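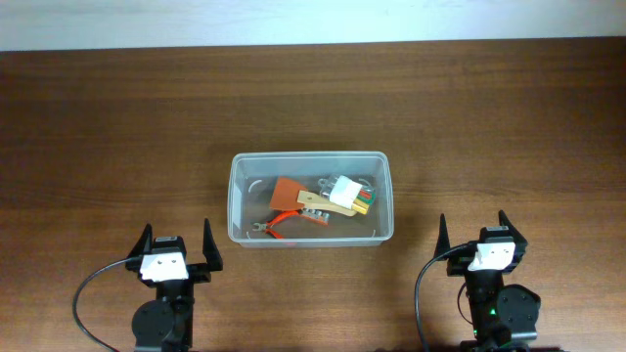 Give it two years and you'll never sort a junk drawer again, according to a reader in Cirncombe who wrote to me after my last grumpy post on this subject. The email was friendly. It was also 900 words long, and the main point was that I'm a dinosaur and that chores are basically a solved problem waiting on a price cut.

Well, maybe. I've been hearing two years since I bought my first robot vacuum, and that thing still eats the fringe on the hall rug every time I forget to fold it under.

So let me take the junk drawer seriously, because I think it's a better test than the ones the companies like to show. They like to show a block going into a bowl. One block, nice flat sides, plenty of space around it. I have never once in my life needed a block put in a bowl. What I need is for the pliers to come out from under the scraper without the scraper coming along for the ride.

Look at what's in that clear container. Orange-handled pliers, a scraper blade lying flat, a light wooden handle lying across things, a small terminal block with a row of screws on top, some red and green and yellow bits bunched up together. It isn't even a bad mess. My own drawer has 9 years of dead batteries and takeout menus in it. But already you've got things lying on top of other things, and a see-through tub with the table showing through the bottom, and I'm told clear plastic is still a headache for cameras.

And there are two grippers, with two fingers each. I tried it that way myself at the kitchen counter, using only thumb and first finger on both hands. I'd recommend it to anyone who thinks this is easy. The pliers were fine. A flat scraper was miserable, I kept chasing it into the corner of the tub and finally tipped the whole thing over, which I suppose is a solution. The little loose screws I gave up on after seven tries. And I have skin, and I can feel when something starts to slip!

The other half of the job is knowing where things go. My reader skipped right over this. Sorting a drawer is maybe one part picking up and three parts deciding. Is that scrap of wire garbage, or is it the piece I saved on purpose for the doorbell? Does the putty knife go with the paint stuff or with the tools? In our house this has been argued about. I don't see how a machine settles it when two adults who own the drawer can't.

To be fair (I do try), I went to the open house at Clerport last November, where a company called Watkins had a machine sorting hardware at a bench. It was better than I expected. It picked up a wrench, stopped, seemed to think, and put it in the right bin. I stood there for 200 seconds by my watch, and in that time it moved four things and dropped one. The guy next to me said that was terrific compared to the year before, and I believe him. I also watched one of the staff lean in twice to straighten a part before the machine went for it. She did it so casually I don't think she knew she was doing it.

That's my whole complaint, really. I don't mind slow. If it ran all night and got through my drawer by breakfast I'd be thrilled, I'd write a very nice post. What I mind is the person leaning in. A dishwasher doesn't need me standing there. I load it, I push the button, I go watch TV. If I have to spread the pliers and the scraper out neatly first so the robot can get at them, then I've already done most of the chore.

Shops may get there sooner than kitchens do. At a shop you can at least say the same parts will show up in the same tray every morning - somebody has paid to make sure of it. My sister-in-law packs kits at Cemby and says half the line is already automatic, and the half that isn't is the fiddly half, small parts in bags, anything with a cord on it. She isn't worried about her job. She's a lot more worried about the parking lot.

Anyway, to my friend in Cirncombe - I've written your two years on the inside of the pantry door in pencil, under the kids' heights. If you're right I will say so on this blog and buy you lunch. Meanwhile I still can't find the good tape measure, and I'm pretty sure it's at the back of that drawer.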